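**Skonel drops curbside pickup fees, Widside shoppers get a break**

Starting in January, Skonel will stop charging for small grocery and household parcels at its Widside counter. Change covers any order under 3,000 grams. Bigger stuff still costs what it did.

The fee was never huge – 88 cents a parcel – but people noticed. A petition at the Ye Street library got 525 signatures over the fall, most of them from folks in the apartment blocks near the bus loop where delivery vans can't really park.

"I order twice a week, it adds up," said Fengying Xu, who started the petition after her third mixed-up receipt. "I wasn't mad. I just wanted someone to look at the bill and explain it."

Skonel did look. The company said in a short statement that the charge was meant to cover late-night staffing and "is no longer needed at this location." No word on other locations. Calls to the regional office weren't returned by 4 p.m.

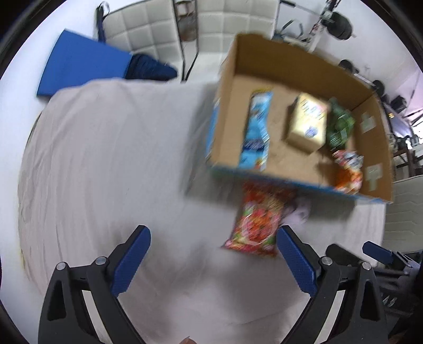
Hours are changing too. Counter opens at 7 a.m. insted of 8, closes at 9 p.m. Last pickup 15 minutes before close, same as now. Parcels get held five days, up from three, then go back to the warehouse. Refunds for returned orders still take a week or so, which was the other big complaint and it's not adressed in the new rules.

Jeleron, the smaller service across the parking lot, says it will keep its own fee for the time being. Manager on duty there said they handle 200 orders on a busy day and can't match a bigger company on price. They are adding a text alert when an order is ready – long overdue, customers say.
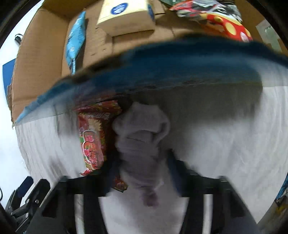 *Packaged goods in an open cardboard box.*

Anyone charged the fee by mistake after the switch should bring the receipt to the counter. Skonel says credits go back on the original card, no store vouchers. Paid cash? Bring the receipt anyway, they'll refund it on the spot.

Xu says the petition is closed but she's keeping the sign-up sheet at the library for people who want news on the refund times. Ask at the front desk.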